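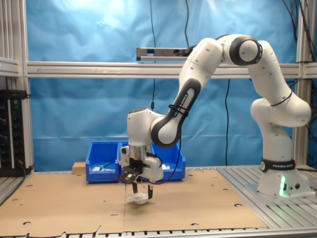

Our cell in the Bouvier lab, with the gripper down low over a crumpled white item on the cardboard.

Skirura Project Report: The Drop That Went Too Deep
Jucélia Caldeira
Team: Jucélia Caldeira, Tharindu Miah, Arlindo Honorato
Supervisor: Shamim Gondal
August 30, 2026

What we were trying to do

Our project was called Skirura, and the plan sounded easy when we pitched it back in March: get the arm to pick small crumpled things off a flat surface and drop them in a blue bin. Crumpled stuff is fun because it never has the same shape twice, so you can't just teach the arm one grasp and go get lunch. We wanted 600 attempts in the log. We got 580, and this report is mostly about why we stopped there and what we found when we went back through the bad ones.

Tharindu did the vision side, Arlindo wrote the motion code, and I did the logging and most of the standing next to the stop button. We recorded everything in Anilitz, the logging tool from the group upstairs. It saves the arm's position and the forces for every attempt, and I complained about it for weeks (the export menu is a crime), but I take most of that back now.

The first sign of trouble

For the first stretch things went really well! The arm came down, closed, lifted, dropped, went home. Then every so often it would come down and just stop, with the fingers pressed on the cardboard and an error on the screen. The arm has its own limit on contact force, so it was protecting itself, but we didn't think about it that way. We thought of it as the arm being moody. One of us would hit reset, clear the item, and carry on.

I want to be straight about this part, as Shamim asked us to put it in writing. We reset that error 28 times before anybody opened the force log. We had gotten so used to it that Arlindo added a keyboard shortcut for the reset. It was a great shortcut. It was also a terrible idea, and it's been deleted.

The two bad ones

Most of those stops did no harm beyond a dent in the cardboard. 2 of them were worse.

In the first bad one, the fingers landed with an edge of paper pinched underneath, and the error didn't come until the hand had already started to turn. The cardboard slid with it. I was leaning in to look at the monitor, nowhere near the arm, but my coffee was on the table (I know, I know) and it ended up on the floor.

The second one scared us more. The arm stopped, Tharindu hit reset, and he had his other hand halfway to the item to straighten it out. The program picked up where it had left off, and the arm moved straight away. He pulled his hand back in time and wasn't touched. We all went a bit quiet after that. Shamim came over, had us press the stop, and told us we were finished for the day. That was attempt 580.

So there were really two problems: the arm was going down too far, and our program started moving again after a reset without asking anyone.

Finding the depth problem

My guess was the camera. It sits on the hand and it's the thing everybody blames, so I spent a whole afternoon redoing the calibration with Tharindu. It came out almost the same as before. Next guess was the fingers, maybe one had slipped in its mount. Nope, both tight.

Then I finally sat down with the Anilitz export and sorted the stops by where on the table they happened. It took me ten minutes and I felt pretty silly. Nearly all of them were bunched up in a band along the seam in the cardboard, and hardly any were out toward the sides.

The table underneath is slatted metal. We cover it with cardboard so small things don't fall into the grooves, and the cover is two pieces that meet in the middle. Arlindo laid a straight edge across it and you could see daylight on both sides of the join. The surface was bulging up along the seam. The program had a single number for table height, which we had measured once, out near a corner, with the cardboard freshly laid. Out there it was right. Along the seam the fingers reached the cardboard before the program thought they had, and kept pushing.

It would have been worse if the height had been measured on the bare slats, which is what we did in the first draft of the code. Wagner Araújo, who had the cell before us, left a comment in the old files that says "remeasure after changing cover, PLEASE". None of us had read it. It's in the file called notes_old, so I'm going to say that one is half on Wagner.

What we changed

The height is now measured at a grid of points every time the cover gets swapped or shifted, and the program uses the closest one. It's slow and kind of boring, and Arlindo is already talking about doing it with a proper touch routine.

The descent has two speeds. It comes down at the normal pace and then creeps for the last bit. If the force goes up early, the arm backs off and logs a miss, with no error and nothing to reset.

After any stop, the program goes to a waiting state. Somebody has to clear the table, step back, and confirm twice on screen before the arm moves. The second press has to come from the desk, where you can't reach the arm. Tharindu wrote that one himself the next morning.

Resets get written in the paper log with initials. If the same error shows up twice in a session, we stop and look at it. And no drinks on the table, obviously.

Did it help?

We ran a short set with the new code, mostly with items placed right on the seam to be mean to it. There were a few misses and no force stops. I don't want to oversell that, because it was a short set and we had just taped the seam down flatter too, so I can't tell you how much was the code and how much was the tape. If I had another month I'd pull the tape off and run it again properly.

The final demo for Holow, who sponsored the student cells this year, was done with the new restart rule on. It made the demo slower, and one of their people asked why we kept walking back to the desk. Tharindu told them.

Stuff for the next team

The height grid is in the Skirura folder, under cover_heights, and the raw Anilitz exports are next to it. The stops are tagged "fstop" up to attempt 300 or thereabouts and "force_stop" after that, sorry, I changed my mind partway through. Wagner's notes have been moved to the top of the readme.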